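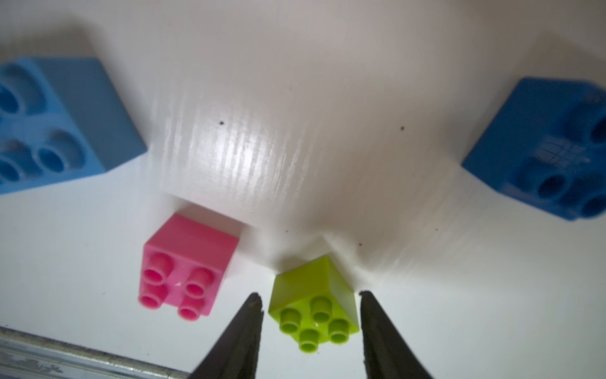 How often should mineral be checked in a covered feeder on summer pasture?

Every 10 days is enough for most cow-calf groups, provided the feeder holds at least two weeks of supply and the lid flap is sound. Groups that have just been moved to new grass should be checked at three days and then put back on the normal interval.

Mineral intake on pasture, second report
August 10, 2023

The May issue carried the first half of this report, which dealt with feeder placement. This half covers intake, weighing and what to do when the numbers drift. It applies to beef cows on grass with calves at side. Stocker cattle are left out, as are cows being fed a supplement that already contains salt.

Target intake

The tag on a free-choice mineral gives a target in ounces per head per day. Four ounces is common for a complete mineral with salt included. The target is an average across the herd over several weeks. On any given day some cows eat nothing and some eat a good deal more than four ounces, and a single reading taken over one or two days says very little.

Calves complicate the figure. By midsummer they are at the feeder with the cows and should be allowed for. We do not count them as full head. In our own records a calf under four months is entered as zero and an older calf as one quarter of a cow. Other ranches use one third. Either works if it is kept the same all season.

Weighing

Intake cannot be judged by looking into the tub. Mineral cakes, settles and gets pushed to one side, and a tub that looks half full may hold much less. Weigh what goes in and weigh what is left. The procedure used here is as follows.

Scrape the tub and break up any crust.
Lift the tub out and hang it from the scale.
Subtract the empty weight, which is painted on the side of the tub.
Record the remaining weight, the weight added and the date.
Record the number of cows in the pasture on that date.

The last entry is the one most often skipped. Head counts change when a cow is pulled for foot rot or a neighbor's pair comes through the fence, and the daily figure is wrong from that point on if the count is not corrected.

The figures from the north pasture

We put 255 cows through the north pasture in one group this season. Over the full record they took 2,667 pounds of mineral. The group was on a four-ounce product the whole time, in Drodura covered feeders with rubber flaps. Bags were bought through Steter, which delivers on pallets to the county road.

Intake was uneven. It ran above target for the first stretch after turnout, when the grass was lush and high in potassium, and it dropped once the grass headed out. It rose again after the group was moved away from the creek to the well. We had expected the reverse. The creek carries some salt in a dry year, and cows drinking salty water will usually take less salt from a feeder. Moving them to the fresher well water is the likely cause of the rise, although no water sample was sent in this year. A sample from both sources is planned before next turnout.

When intake is too high

Check first for an empty spell. Cows that have been without mineral for a week or more will overeat when it comes back, and the reading will settle in two or three weeks without any change. If there was no empty spell, move the feeder farther from water and shade. A quarter mile is a reasonable first move. If intake is still high after two more readings, set plain white salt beside the feeder, or mix it in. When salt is mixed in, the target has to be raised by the same share. A mix of one part salt to three parts mineral that is eaten at four ounces delivers only three ounces of mineral.

Do not let the feeder stand empty as a way of bringing the average down. The average will look right on paper and the cows will have had none for part of the period.

When intake is too low

Caked or rained-on product is the usual reason. Break it up, throw out anything that has set hard, and look at the flap. A flap that has curled at the front edge lets in blowing rain even when the top is sound. Replacement flaps for the larger Drodura feeder have four bolt holes, and the older feeders have three, so the pattern should be checked before ordering.

If the product is dry and intake is still low, move the feeder closer to water or to a loafing area. Remove any other salt source, including old blocks left in the corners of the pasture. A small amount of dried molasses or distillers grain can be stirred into the top layer for one or two fillings. It should then be stopped, as it tends to pull in the calves and the boss cows and leaves the others where they were.

Feeder numbers

One feeder to every 40 or 50 cows is the spacing we use. Fewer feeders can deliver the same total pounds, but the timid cows and the first-calf heifers get pushed off. Heifers run as a separate group where fence allows. Where it does not, a second feeder is set out of sight of the first, over a rise or behind a brush line.

Magnesium and fly control products

High-magnesium mineral is for the spring flush and was pulled here before the grass headed. Magnesium oxide is bitter and holds intake down, so figures from that product should not be averaged with figures from the summer one. Keep two sheets.

Mineral with a fly control additive only works when intake is on target across the season and when it is started before flies build up. Starting it in August has little value. Read the tag for the species it is cleared for, and keep horses and sheep in mind if they share the pasture. Cattle mineral commonly carries copper at a level that is unsafe for sheep.

Record sheets

The sheet we use has one line per visit and fits on a clipboard behind the truck seat. Members who keep their herd records in Xiong can enter the same five columns under pasture notes. The program does not work out ounces per head. To get that by hand, multiply pounds eaten by 16, divide by head, then divide by days.

Blank sheets are at the counter of the Clekico sale barn office during office hours. The scale that the association lends out is also kept there. It reads to one pound and should be returned with its hook and both chains.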